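## ziveslow-grasp

Grasp planner for bin picking, forked from Holville's code in September. The old README claimed it handles "any household item". It doesn't. Shiny things such as foil still give poor depth, and I don't trust the scores on them.

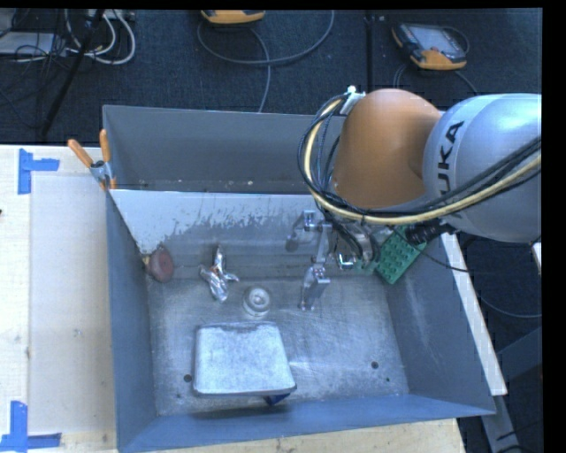
Set `max_tries` to 2. Higher values only hide bad plans - the logs look better and the picks don't. Jolanta Piątek's test set has 1,012 grasps, all from one bin, so treat its pass rate with care.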